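So the budget came in at 3000 for the whole year, and I've been moving it around a spreadsheet every night since Wednesday. I had this lovely wish list going (a second set of grippers! new wrist mounts! a proper chair for me!) and then Peter Charvát asked what we'd do if a cable went, and that was the end of the chair.

Spares first, then. I'm putting 200 aside for cables and another 200 for finger pads, because we go through those faster than I ever planned for. Sarmont wants eight weeks on anything with a connector on it, so the order has to go in before March or we'll be sitting on our hands. Nallent is quicker but charges for shipping on every little bag of screws — I've asked Enikő to see if they'll bundle it.

The big question is tables. I'd like one that goes up and down, Jozefína would like two cheap ones and the change. She's probably right, we never have enough places to put the fabric.
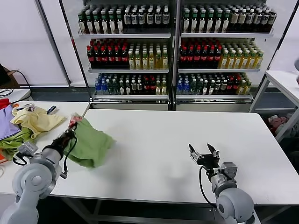 Green cloth in the left gripper, the rest of the pile waiting on the side table.

Grippers stay on the list for now, in pencil. If the Renley quote comes back under what I guessed, I'll get one and keep it in the drawer. If it doesn't, more cloths and a decent bin to keep them in.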